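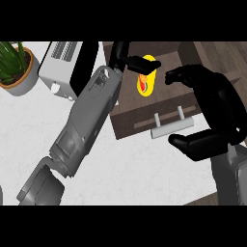
Grulen

Grulen is the bit of code that sits between a policy and a two-armed robot in simulation and stops the two from annoying each other. I wrote it because I was sick of copying the same control loop into every new project, and then fixing the same bug four times. It's small, it's a bit opinionated, and it works well enough that I now use it every day.

What's in the box

- A stepper that runs both arms off one clock, so the left never gets ahead of the right.
- A retargeting layer called Fladov, which turns a wrist pose plus finger targets into joint commands. It copes with the two ends being different, say a simple gripper on one side and a many-fingered hand on the other.
- Kitchen scenes with drawers that open, plates, pretend food and the usual worktop clutter.
- A replay tool (Remar) for watching episodes back and scrubbing to the moment it all went wrong.

The data

There are 2292 episodes in the main set, all simulated, all with both arms live. Each one stores joint positions, commands, object poses and the rendered views. The views are letterboxed, with black bands top and bottom, and I've left those in on purpose so the pixel coordinates match the camera settings. Crop them in your loader if they bother you – there's a flag for it, crop_bands, and it's off by default.

The scenes come in 4 layouts. Drawer tasks are the ones I care about most, as reaching into an open drawer from two sides is a lovely way to find out your collision checking is rubbish! The planner (Evangelista, separate repo, same licence) treats the drawer walls as thin boxes and the handle as one fat capsule. That's crude, and it means you'll sometimes get a refusal for a reach that looks perfectly fine. Set handle_margin lower if you see a lot of these.

Getting going

Clone it, make a fresh environment, then:

pip install -e .
grulen check
grulen run --scene drawer --arms both

The check command loads every scene and moves each joint a little. If it hangs, you've probably got an old physics build lying about. Clear the cache folder and try again before opening an issue, please.

Things that are still a bit rough

Finger contacts are jittery when the timestep is large. I run 4 physics steps per control step and wouldn't go below that with the hand. The thumb joint limits are also tighter than they should be, so wide grasps come out looking timid.

Plates slide too easily. I've had a go at the friction values twice now and made it worse both times, so I put them back.

Remar forgets your camera choice between episodes. I know. It's on my list.

Changes

July 19, 2019: the arms can now have separate speed limits, and the scene files moved into their own folder. Old paths will break, sorry.
March: first version anyone else could install.

Thanks to Alfredo Pascual for the gripper model and for a very patient review of the retargeting maths. If you send a fix, please attach a short replay file with it, and the seed as well.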